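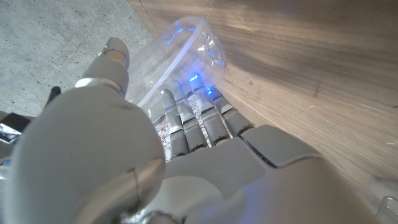 ロボットハンドの「作業のきまり」を見に行く Sterkamard公開日レポート

金曜日、Sterkamardの評価棟の公開日に行ってきました! 多指ハンドの把持評価を受託している会社で、普段は取引先しか入れない建物です。申し込みは先着順、受付開始の朝に端末の前で待ち構えていたかいがありました。

駅からバスで終点のひとつ手前。降りてから坂を少し上ります。帰りのバスは夕方になると本数が減るので、これから行く人は時刻表を写しておくといいと思います(私は一本逃して、坂の下のパン屋でカレーパンを食べました。おいしかったです)。

受付で渡されたもの

名札、保護めがね、それからA5判の冊子が一冊。冊子の表紙には「Ustora 作業手順集 見学者抜粋」とあります。Ustoraというのは社内で使っている手順と記録の仕組みの名前だそうで、手順書の番号を入れると、その日の試験記録がひもづいて出てくるようになっています。全体では181項目、見学者用はそこから22項目を抜いたもの。もう、この冊子だけで来た価値がありました。

たとえばこんな調子です。

「把持対象の名前は、見た目で書く。『飲み物のカップ』と書かず『透明、薄肉、開口部に縁あり』と書く。」

「失敗した試行の記録を先に保存する。成功した試行はそのあと。」

「手を入れる前に声を出す。返事を待つ。返事がなければ入れない。」

文が短い! 注意書きというと「十分に注意すること」で終わるものが多いなかで、誰がいつ何をするのかが一文で決まっています。案内の方によると、「十分に」「適切に」「必要に応じて」の三つは社内の手順書では使用禁止で、改訂のたびに検索をかけて残っていないか確かめているとのこと。自分の職場の手順書を思い浮かべて、ちょっと冷や汗が出ました。

把持評価の部屋

最初に通されたのが把持評価の部屋です。人の手の形をした多指ハンドがアームの先につき、日用品をひとつずつつかんでいきます。見学者は床の黄色い線の外から見るのですが、線は思ったよりずっと遠くに引いてあります。アームの届く範囲に、持った物の長さと、物が飛んだ場合の余裕を足して決めているからです。長い物を試す日は線を引き直すと聞いて、なるほどと思いました。届く範囲だけ測って安心してしまいそうなところですよね。

つかみにくい物の代表が、透明な薄いプラスチックカップだそうです。柔らかくてへこむ、透けるのでカメラから輪郭が取りにくい、置き方で転がる。しかも光を当てると縁や壁がきらきらして、位置の推定がずれることがある。手順書では、透明な対象を試すときの決まりが別の章になっていました。

・照明の条件を試行ごとに記録する。窓の日よけの状態も書く。
・ハンド側に発光する部品がある場合、点灯か消灯かを書く。透明な対象では写り込みが出る。
・対象の下に敷いた面の材質と色を書く。木目、無地、金属では結果を混ぜない。
・一度へこんだカップは、戻して使わない。

最後の項目が特に好きです。へこみを指で押し戻すと見た目は元どおりですが、折り目のついたところから先に潰れるので、次の試行の条件が変わってしまいます。使い終わったカップは専用の箱へ。透明カップだけでこれまでに3,003回の試行記録があるそうで、箱の置き場に困っていると笑っていました。資源回収に出すまでの流れもちゃんと手順になっています。

力の上限は誰が決めるか

個人的にいちばん盛り上がったのはここでした。指先の力の上限の決め方です。

Sterkamardでは、対象ごとに上限を決めてから試験を始めます。試験中に「もう少し強ければ持てそう」と思っても、その場では上げません。いったん止めて、変更票を書いて、試験を担当していない人が確認してから再開します。票には理由の欄があり、「持てなかったため」と書くのは不可。どの指がどう滑ったのかまで書きます。

正直、面倒だと思うのです。見学者からも同じ質問が出ました。答えは「面倒です」。ただ、これを始める前は、日付の古い記録を見返しても、上限が途中で変わったのか最初からその値なのか分からない試験がいくつもあって、結局やり直しになったそうです。変更票を一枚書くのに数分、やり直しは数日。質問した方も大きくうなずいていました。

止める練習

隣の部屋では、Brotoraの講習を見せてもらいました。Brotoraは装置の操作者向けに講習をしている会社で、この日は新人研修の一コマを公開していました。内容は、なんと停止ボタンを押す練習だけ!

講師がアームを低速で動かし、合図なしに対象を落としたり、わざと別の人に話しかけさせたりします。受講者は、おかしいと思ったらボタンを押す。押したあと、まず言うのは「止めました」。理由の説明はそのあとです。間違って止めても講師は注意しません。「いまのは予定どおりの動きでした、再開します」と言うだけ。それでみんな、だんだんためらわずに押せるようになるのです。見ていて気持ちがよかった。

見学者も体験できるというので、もちろん手を挙げました。わかっていても一拍遅れます。講師いわく、左手が資料でふさがっている人はもっと遅れるそうで、ボタンの担当者は手に何も持たないという決まりがここから来ているとのことでした。冊子の中にも確かに載っています。

点検の表

Aaltonenのブースは廊下の端にありました。ハンドの保守を請け負っている会社で、関節のカバーや指先の部品を並べて、点検表の書き方を説明してくれます。

4,000回の開閉ごとに指を外して見る、というのがAaltonenの標準の間隔。ただし、薄い物や紙くず、包み紙のように細かい破片の出る物を扱ったときは、回数に関係なくその日の終わりに指のすき間を見ます。関節のすき間に入った小さな切れ端は、動いているうちは平気でも、翌朝の原点合わせでひっかかることがあるそうです。

点検表に「異常なし」の欄がないのも面白かったところです。見た場所と、見えたものを書く。「親指のつけ根、すき間に付着物なし」というふうに。ちょっとした違いですが、書くには本当に見ないといけません。うちの点検表、レ点がずらっと並んでいるだけなんですよね……。月曜に相談してみます。

気になったところも少し

全部がすばらしかったと書きたいところですが、冊子の字が小さくて、保護めがねをかけたままだとかなり読みづらかったです。それから、黄色い線から試験台までが遠いので、後列だと指の動きがほとんど見えません。壁のモニターに手元の映像が出てはいるものの、説明の声とずれていて、話が先に進んでしまうことがありました。アンケートには書いてきました。

あと、変更票の実物をもっと見たかったです。見せてもらえたのは記入例だけで、取引先の情報が入るので仕方がないのは分かるのですが、理由の欄で悩んだ跡のある本物を読んでみたい。

持ち帰ったもの

見学者用の冊子は持ち帰り可でした。社内で回覧してもいいか聞いたところ、発行元の表示を残してくれればどうぞ、とのこと。昼休みに読み合わせをやりたい人がいたら声をかけてください。コピーは受付の棚に置いておきます。

次の公開日は1月の予定で、柔らかい袋物の把持をやるそうです。申し込みは開催の前の月から。上履きは不要ですが、床がコンクリートで足元が冷えるので、厚手の靴下をおすすめします。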